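Drarico Session Tools -- by Pukine

Home > Software > Session Tools

Version 4 | Updated March 3, 2022 | Runs on Linux

Software for lining up, trimming and checking two-handed gripper recordings

If you have ever spent an afternoon teaching a pair of arms to do something small and fiddly, you know that the teaching is the pleasant part. A person sits down at a table with a gripper in each hand, does the job over and over, and gets up again feeling that something useful has been done. Then somebody has to turn all of that into files a training run can use, and that is where the rest of the week goes. Drarico is the program we wrote for the rest of the week.

It takes in the video from both grippers and from the head camera, puts everything on one clock, works out where each gripper was in space, and hands you back tidy episodes with the dull bits marked. It began as a pile of scripts at Pukine that only two of us could run, and we are rather proud that it now has an installer!

What it does with the open-jaw moments

The first thing Drarico looks for in any gripper track is the jaws standing open over nothing. These stretches matter more than you might think. The jaw width estimate is set from them, and so is the zero for the left and right pads, and if they are wrong then every grasp later in the recording is wrong by the same amount.
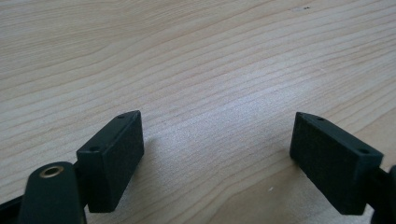
Gripper view with the jaws open over bare tabletop.

The detector fits the outline of each pad separately, so it will cope with a pair that doesn't sit quite evenly in the view. You can drag either outline by hand if you disagree with it, and the correction carries through the whole recording (or only the part you select, if you hold Shift while you drag).

Wood grain used to give us a good deal of trouble. Long pale stripes that run across the whole view look very much alike from one spot to the next, and the old position tracker would sometimes slide happily along them as if the gripper had moved. The tracker in version 4 leans on small marks in the surface as well as the stripes, and it lowers its own confidence when it can't find enough of them. You will see this as an amber band on the timeline. Amber doesn't mean the data is bad -- it means you should have a look before you train on it.

Three views on one clock

Each device keeps its own time, and the clocks wander. Drarico lines them up from motion: a quick wave of both grippers at the start of a session is plenty, and if the wave was forgotten it will try to use ordinary hand movement instead. That takes longer and now and then wants a nudge from you. The sync panel shows the head view in the middle with the two gripper views beside it, and you can step all three together with the arrow keys.

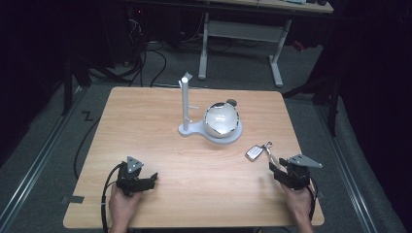 Once the views agree, you can name the objects you care about and tell the program which hand is meant to deal with which. The labels are free text. We tried a fixed list in the early days and everyone hated it, us included, because a table always ends up with something on it that the list never heard of. Type whatever you call the thing in your own shop and Drarico will offer it again next time.

Episodes are cut at the points where both hands are idle. You can set how long idle has to last, and you can ask for the cut to fall on the left hand only, the right hand only, or both. People who record two-handed work usually want both. The sample project that comes with the installer has 363 episodes in it, already cut, so you can try the settings without risking anything of your own.

Trimming and review

The review screen is where most of our users live, so we have tried to make it a comfortable place. Space plays, K keeps, X sets aside. Episodes that are set aside stay on disk until you clear them out yourself. There are 23 built-in checks, and each can be switched off: dropped frames, a jaw reading that jumps, a view that stops before the others, and so on down the list. The full list is in the manual.

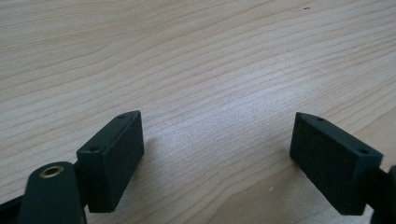 Long idle stretches can be thinned instead of removed. We suggest keeping a few, as a policy that has never watched a gripper wait tends to be a nervous one, and we learned this slowly with our own arms. The Thin setting keeps the first and last second of each stretch and samples what lies between.

Exporting

Drarico writes plain folders of video with a table of poses and jaw widths. If you use Esetti for planning, there is a direct export that fills in the frame names for you. A Jin plug-in arrived in February and is still marked as a preview, so please keep your source recordings if you go that way.

What you get

Drarico Session Tools, one seat, with updates for the life of version 4
Sample project and printed-style manual (PDF)
Esetti export
Jin plug-in (preview)
Email help from the people who wrote it

Also in this range: Drarico Viewer (free, read only)

Request a trial key | Download the manual | Release notes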